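So I've had the Perrin worktop oil for two months now and I'm still going on about it to anyone who'll stand still! I was a Belten person for years (the one in the dented tin that smells of old boats), but my brother-in-law Mirsad swore by this and he was right, annoyingly. It goes on thin with a rag, you leave it 4 hours, and then another coat. I did 2 coats on top and one on the ends, which drink it.

Tea rings wipe off. Beetroot doesn't, quite, so get to it quickly. The lid is a pain – mine glued itself shut after the first go and I had to use pliers.
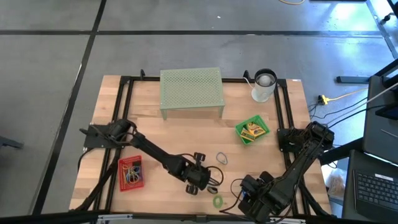 Price-wise it's a bit more than Belten, but I've still got nearly half the tin left, so I'm not grumbling. Go with the grain and don't be greedy with it, or you'll get sticky patches like I did by the sink. Would buy again, lid and all.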